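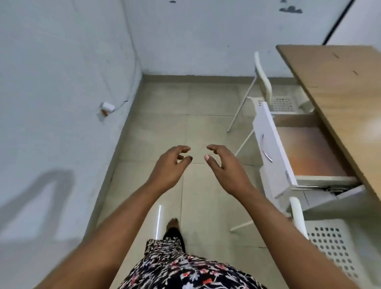

Restringing and cleaning a guitar at home

Quick one as festival season's coming and half of you will be getting guitars out from under beds. Updated May 9, 2026, mostly the string bit.

Before you start

Wash your hands. Dry them properly. Take off watch, rings, big belt buckle. Jumper with a zip, take that off too. Most of the scratches I see on guitar backs are from buckles.

Have ready: new set of strings, cutters, a winder, tuner, soft cloth, old toothbrush for the tuners (dry). A small dish for bridge pins or they'll be under the fridge.

Old strings off

Slacken them all right down before cutting anything. A tight string whips. Cut over the soundhole, pull the ends out seperately and put them straight in a jar with a lid. Bin the jar when full. Bare ends in a bin bag will go through the bag and then your leg.

Bridge pins stuck? Push them up from the inside with a coin. No pliers.

Leave the saddle alone. If it falls out, note which way round it was.

Where to work

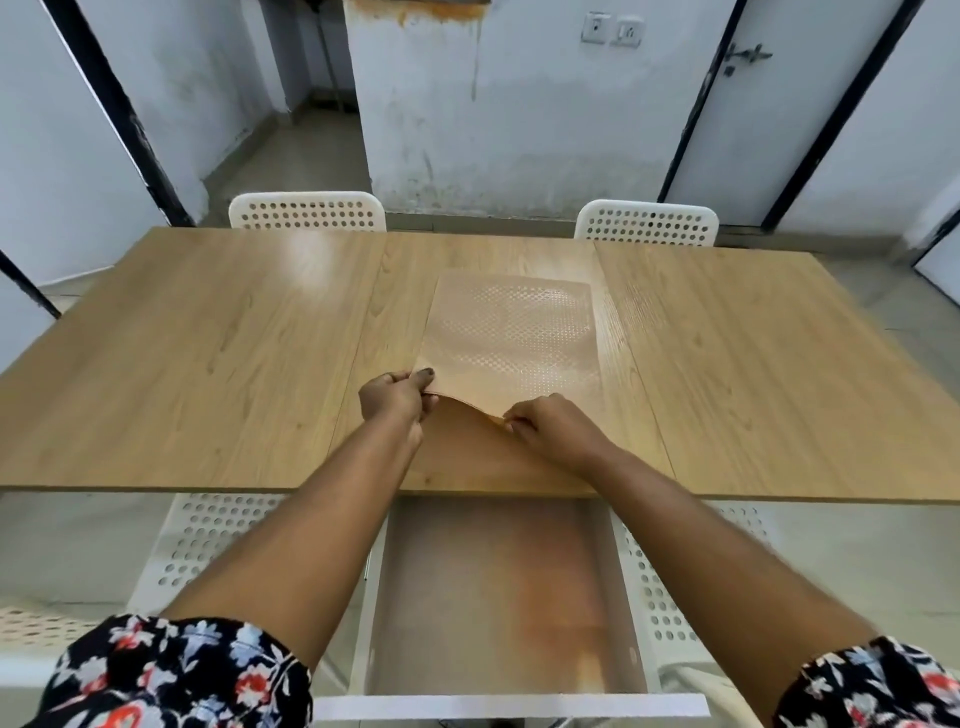
The neck wants holding up, whatever you rest the body on. A rolled towel under it just behind the headstock is plenty, or a cheap foam block – mine's a Lamont one, had it years, gone a bit yellow. Then something under the body so the back isn't sliding on bare table. A thin bendy sheet is OK, wood-grain like the one up there if you want it to match the table, but lift the near edge and check for grit before the guitar goes down. Towel on top of that if it's a gloss finish. Old pillowcase if no clean towels.

Cleaning the fretboard

Do this while the strings are off, you won't get a better chance.

Dry cloth first. Then cloth just barely damp for the gunk next to the frets. Wipe along the fret, not across it. Dry again straight away.

Rosewood and ebony can have a drop of fretboard oil, twice a year at most. I do mine in September once the gigs have stopped. Leave it two minutes, wipe it all off. Maple with a finish on it – no oil at all, just the cloth.

No kitchen spray. No furniture polish with silicone in. Kenneth Imrie, who did repairs for us when I played in Fenia, once spent a whole afternoon getting that stuff off an Ustano dreadnought and still couldn't get the new finish to stick.
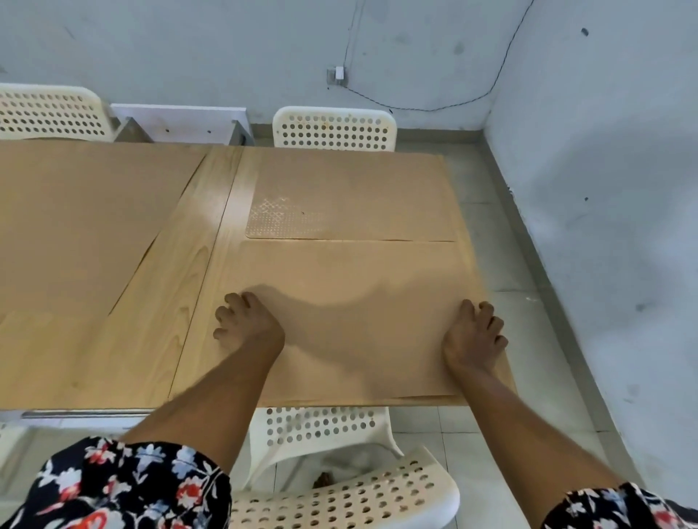
New strings on

Thickest first. Ball end in, pin in with the groove facing the string, tug it up till it seats. Thread through the post, leave enough slack for 2 or 3 turns, and wind so each turn goes under the last one. Winder makes this 20 minutes instead of an hour.

Tune up. Stretch each string gently with your thumb, tune again. Do that three times over. Then snip the ends close.

Still slipping? Usually too few turns on the post, or the ball end's caught on the tip of the pin.

Putting it away

In the case, not leaning on a radiator. Humidity pack if your heating's on a lot. Wipe the strings down after playing, takes seconds and they'll last alot longer.

Urus strings work fine for practice by the way, I keep the dearer ones for gigs. Nylon strings are tied on at the bridge, completely different job, separate page for that.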